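Re: [equip-planning] gripper spares and the bedroom mockup budget

> I have the Brandent quote open and I can't tell which lines are for
> the bedroom tasks and which are for the kitchen ones. Can someone
> who works on the bin liner task say what it really needs for the
> next budget period? Also, do we still want the second set of wrist
> cables, or was that a wish list item? I would like to close the
> sheet in December.

I can answer for the bedroom mockup. The kitchen lines are not mine.

On the Brandent quote, lines 1 through 4 are ours. Line 5 (the wide tray holder) is kitchen. The part number ending in 3203 is the finger set for the two-arm unit, and that is the one I would not cut. Liner work is two-handed the whole way through. Both grippers have to hold the plastic at the rim, and when the finger faces get smooth the bag slides and the operator starts over. We went through more fingers on this task than on folding and dishes together, so please don't use the folding numbers to plan for it.

I am asking for 14 sets. At the Brandent price that comes to 1137 dollars with shipping. Zosard sells a set that is cheaper per piece, but theirs needs an adapter plate, and the plate changes the reach enough that we would have to redo the calibration. I would pay the difference.

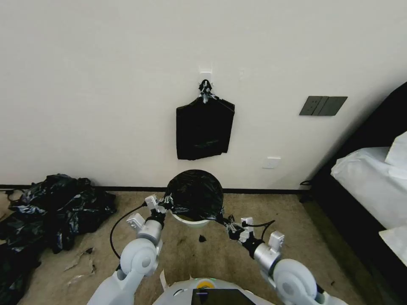 Consumables are the other line that was too low last time. Somebody entered garbage bags as an office supply and we got one box. A liner can be reused a few times for practice, but after that the edge stretches and it no longer behaves like a new one. Please put in 300 dollars for bags, black, same size as now, and book it under the task and not under office. Brenberg carries them by the case. If they are out, please ask before switching to a thinner bag, as the thin ones tear at the fingers and we lose the session.

The wrist cables were on my wish list, but I would like to move them up. If one fails we have no spare in the building, and Brandent told us six weeks on the last order. One pair is enough. It does not have to be a full second set.

Things I do not need for this room:

- more bins. The round one is fine.
- another bed or any new bedding.
- new carpet. It is marked up but it does not affect the work.
- the floor stand from the Nghiêm catalog. It was for a camera position we dropped.

One open question is the service contract. The current one covers the arms and leaves out the grippers. Brandent offers a version with grippers included, but the quote does not show what it costs on its own, only bundled with the arms. If purchasing can get that split out, I will compare it with what we spend on fingers now. Until then I would renew what we have.

If the sheet has to come down, take the cables out first and leave the fingers and the bags alone. I can fill in the bedroom rows myself if you unlock them for me. Mornings before 10 are best.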